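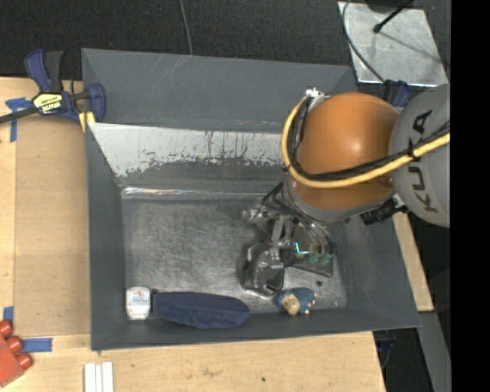 3 Jun 2024 — I've decided to repaint the kitchen, and I've been stuck on the color for days. Lejla wants sage. Hicham says white, but he says white about everything (his whole apartment looks like a dentist's office!). I brought home 9 paint chips and taped them over the stove, and by dinner I hated every one of them except a warm orange, pretty much the orange of that big smooth joint on the KUKA arm. Cheerful, not pumpkin. With light gray cabinets next to it I think it could look great — or like a juice bar, I can't tell anymore.

The guy at Furneo quoted me $85 for the paint and rollers, so I'm going back tomorrow after work. Need to get tape too, and ask Mawuli for his ladder. Mom called while I was moving the fridge and we talked for an hour, so the fridge is still in the hallway.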